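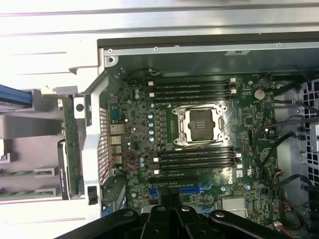
Januar, Notiz von Teodoro Paredes

Speicher stecken ist weiter die Aufgabe, an der wir am längsten hängen. Schrauben aus dem Magazin holen, Gehäuse vom Band auf den Tisch setzen, Teile sortieren – das läuft bei Grerkavum inzwischen ohne Aufsicht. RAM-Riegel sind etwas anderes. Auf dem Dell-Board liegen vier Steckplätze über dem CPU-Sockel und vier darunter, alle leer, und an jedem Ende sitzt eine weiße Klammer, die vorher offen sein muss. Von Hand macht man das blind mit dem Daumen. Der Greifer muss jede Klammer einzeln anfahren, und rechts laufen schwarze Kabel in Schlaufen über den Rand der Platine.

Stand Trallus (Ablaufsteuerung): 74 Versuche mit einem Riegel, oberste Bank. 40 davon sauber eingerastet, beide Klammern zu. Beim Rest fast immer dasselbe: Riegel sitzt auf einer Seite, auf der anderen fehlt ein Stück. Kraftgrenze hochsetzen hilft nur bedingt, dann biegt sich die Platine sichtbar durch und Arthur bricht ab. Soll er auch.

Arthur ist übrigens noch auf dem Stand vom Herbst. Update erst nach der Messreihe einspielen, sonst sind die Werte nicht vergleichbar.

Nidel (Kabelerkennung): dünne einzelne Litzen werden schlecht gefunden, vor allem rote auf der grünen Platine. Dicke schwarze Bündel gehen gut. 719 Bilder nachbeschriftet, neu trainiert, kaum Unterschied. Vermute eher die Beleuchtung, die Blechkante oben überstrahlt ziemlich. Diffusor bestellen.

Zur Frage aus der Runde, ob man das nächstes Jahr einem Kunden hinstellen kann: Zerlegen ja, Bestücken nein. Beim Zerlegen darf mal eine Klammer brechen. Beim Bestücken zahlt das jemand. Und von Haushalt reden wir besser gar nicht, solange ein Gehäuse, das fest auf dem Tisch liegt, schon so viel Arbeit macht.

Offen:
– Riegel leicht schräg ansetzen und dann nachdrücken, zweimal kurz probiert, sah besser aus
– untere Bank separat einlernen, Abstand zum PCIe-Slot ist knapp
– CPU-Abdeckung bleibt vorerst drauf
– Logs von Trallus sichern, Ordner 1070

Kontakt: Werkstatt Grerkavum | © Grerkavum | Nach oben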